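2019-07-12

Notes from the open day at Brekach, written up on the train back and tidied since. I went mainly for the simulation session in the afternoon, so the morning gets a short paragraph.

The morning was a tour of the machine hall. Two packing cells were running, both behind full-height guarding, and the noise made it hard to hear the guide. The conveyor cell was set to 14 picks a minute, which the guide said was well below its limit. There was a long queue for tea. I missed the talk on cable routing and would have liked to hear it, so if anyone has the slides, please send them.

The simulation session was upstairs, in a training room with 15 seats and a projector that needed its lamp changing. Sarita Goel ran it, with Pin-yu Man at the keyboard. The subject was handling thin, bendy items near fragile ones. The setup is simple to state: a segmented arm, a table, a clear glass bowl and a black corded object that has to be moved without disturbing the bowl. Everything runs in the simulator first. Goel's team at Zeltovville has done 192 runs of this task so far, with the starting positions changed slightly each time.

Cords are hard for several reasons. A rigid block has six numbers to describe where it is. A cord has as many as you care to give it, and the usual method is to break it into short stiff links joined by springs. Too few links and it hangs like a folding ruler. Too many and the solver slows down or starts to jitter. They had settled on 112 links after trying a good deal fewer. Man showed us the effect of halving that number, and the difference at the free ends was plain even from the back row.

The glass is the other half of the problem. Contact between a cord and a round rim happens at very few points, and those points slide. If friction is set too high the cord sticks and drags the bowl. If it is set too low it slips off in a way no real cable would. Goel's view is that one friction value per pair of materials is good enough for training, provided it is varied between runs. I am less sure. On our own bench at work the rubber jacket of a cable behaves quite differently once it has picked up dust, and I doubt a small random spread covers that.
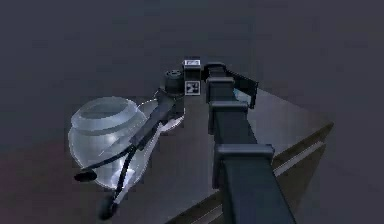 Mireille Rawashdeh disagreed with me over the friction point on the way down the stairs, and she has used this kind of model for longer than I have. Her argument was that the spread does not need to match the dust. It only needs to be wide enough that the controller stops relying on any one value, and after that the real cable is just another sample. She also said I was worrying about the wrong parameter, and that damping in the cord causes far more trouble than friction when you move to hardware. I have put both on the list to check.

Back in the session, most of the questions were about the markers. There are two square ones at the wrist, one on top of a small upright block and one on its front face. Somebody asked why bother with markers in a simulator that already knows every position exactly. Goel's answer was that the control code reads positions through the same route in both cases, so it can be moved across without edits. I think that is sensible. We kept two separate versions of our own code for most of a year and regretted it.

Rendering was kept dim and low in resolution on purpose. Man said that sharper images cost time and had made no measurable change to the results on this task. Clear glass is expensive to draw properly in any case, and depth sensing on real glass is poor enough that they do not rely on it.

Things I did not get an answer to:

- how the cord model copes with a knot
- whether the link count changes with cord thickness
- what the control loop does when both markers are hidden

Hiba Khasawneh took my address and promised to pass these on. She also mentioned a second session later in July, covering soft bags, which I will try to attend if I can get the day off.

Practical matters for anyone going: the car park is small, the lift was out of order, and safety shoes are needed for the hall but can be borrowed at the front desk. The sizes run large.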